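Brarkora, packing floor staff meeting, 2023-10-31

Skuter handheld grippers: 338 demonstrations recorded since June, and the packers are getting really good at it! Several asked for longer turns. Agreed: 50 minutes each, then swap.

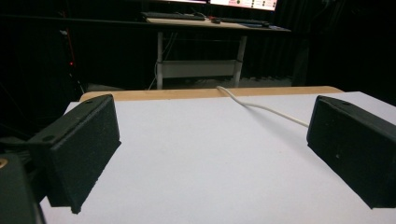 Jobs came up next. Management repeated that hours stay as they are through the trial, and that people who teach the grips go up one pay step. Big cheer from the late shift. Night crew still wants that in writing.

Lifting at Line 2 goes to the Fiadzo arm first, which a few sore backs are very happy with.

Action: shift leads to post the training sign-up by the time clock.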